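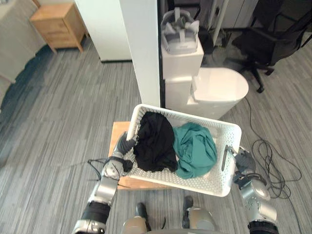
Zaki Wool & Delicates Wash, 32 oz

I started making this in my kitchen because I'd ruined one too many sweaters, and because everything at the store smelled like a candle shop. Zaki is a plain liquid wash for the stuff you'd be sad to lose – knits, silk, bras, swimsuits, that one dress with the weird lining. It's got no dye and no perfume. It smells faintly of soap while you're using it and that's about it!

One bottle does 40 small loads, or a whole lot of sink washes if you're a sink person (I am).

How I use it

Sink or tub: one capful in cool water, swish, leave it for ten minutes, rinse once. Roll it up in a towel and press. Please don't wring your sweaters, I beg you.

Machine: two capfuls on the delicate cycle. Dark and bright things can go in together once they've been washed a few times, but I'd do brand new ones on their own first. I learned that with a red scarf and my sister's blouse, and she still brings it up.

Which size?

The 32 oz is the one most people get. If you run a shop or a studio, ask me about the 133 oz jug, which comes with a pump. Khadija Mahrous at Lokodance orders it for their costumes and goes through a jug every season.

New in June: the cap has a proper fill line inside. Kenza Slaoui wrote to me twice about the old one and she was right – you couldn't see it at all. If you still have an old cap, email me and I'll mail you a new one, no charge.

Ships in two to three days. Unopened bottles can come back within 40 days, and you only pay the postage.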